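Table-Clearing Morning Comes to Otham, and I Finally Gave In

19/07/2020

If you live on our side of Otham you've probably had the green leaflet through your door by now. Mine sat under a magnet on the fridge for days before I read it properly, and then I read it twice, because it was the first thing about trash I've ever found even a little bit exciting (I know, I know).

The short version is that the Zastusari recycling point on the market road is open again, with new bins and longer hours, and the town wants all of us to sort our household trash before it leaves the house. Bottles in one bag, cartons in another, peelings and other kitchen scraps in a bucket with a lid, and everything else in the regular bag. The old system, where it all went into one big container behind the shops, ends in September.

Aniela Marciniak runs the place, and she was out front in rubber boots when I stopped by on Friday. She told me 829 households have signed up so far. The goal is 1,000 before the change, and she thinks they'll get there easily if people stop being scared of the scraps bucket. "Everybody asks me about the smell," she said. "Empty it often and put the lid on. That's all I do at home."

So, what does it look like in an ordinary home? Pretty much like a table after everybody has had a snack and wandered off. A water bottle lying on its side, a juice carton, a snack wrapper, crumpled tissue, bits of orange, all of it in a heap on the good flowered tablecloth with the mangoes waiting in their woven tray at the back.

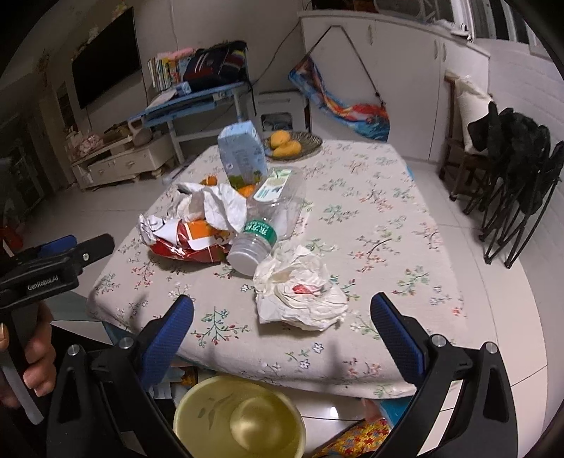

I used to deal with a heap like that in one move. One arm, one sweep, straight into the bag, done before the kettle boiled! The leaflet wants you to slow down and take things one at a time, and I'll admit I grumbled about it. But I timed myself on Saturday after lunch and it took four minutes, and a good part of that was me reading the leaflet again to find out where the caps go. (They stay on the bottles. I had taken them all off and had to put them back.)

Bottles are the simple part. Empty them, squash them if you can, put the cap back on, and drop them in the bottle bag. Aniela doesn't mind labels. If they come off easily then great, and if not, leave them.

Cartons go separately, and this is where half the street is getting it wrong, me included. I'd always put juice cartons in with paper and felt good about it. They have a lining inside, so at Zastusari they get their own cage, and they need to be flattened with the last drops tipped out first. Open the top, press the sides together, fold it over. My first one squirted all over my sleeve, so do it over the sink.

Tissues were the big surprise for me. I thought used tissue was paper and paper was paper. No! It goes in the regular bag, every time, and so do snack wrappers, even the nice shiny ones. Aniela said wrappers turn up in the bottle bags more than anything else and she spends a good chunk of every morning pulling them out by hand.

Then there's the peel. Orange peel, mango skins, tea leaves, eggshells - all of that goes in the bucket. It's the peel that gets away from you, too. You pick up the big pieces and feel very pleased with yourself, and there's a curl of it sitting off by itself on the cloth, or a piece tucked in behind a carton where you'd never look.

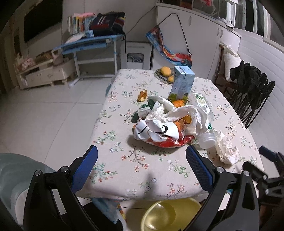 The scraps go by truck to the garden plots at Tundow, where they're turned into compost, and people who hold a plot there can take a bag home for free in spring. Non-plot people like me can buy one, price still to be decided. I'm told it's very good on tomatoes.

The buckets are free but you do have to go and get one. They're being handed out at Bakos, the hardware store by the bridge, and you'll need the slip from the bottom of the leaflet. One per household. I saw gray ones and brown ones on Friday and the brown were going fast. If you've lost your slip, they have spares at the counter, so don't let that put you off.

Opening hours at Zastusari are now 8 in the morning to 6 in the evening, Monday through Saturday, closed Sundays. There's a place to pull in with a car on the left side, and if you're walking, use the small gate, which is much closer to the bins. Please keep your distance in line and bring your own gloves, they aren't lending them out this summer.

There will also be a morning for kids at the center sometime before school goes back, with a sorting game and, I'm told, juice. I'll post the day as soon as Aniela has it. My neighbor's two have already asked me about it more than once, and they've taken over the carton flattening at their house completely.

I have my bucket (gray) under the sink and I've emptied it twice. No smell so far.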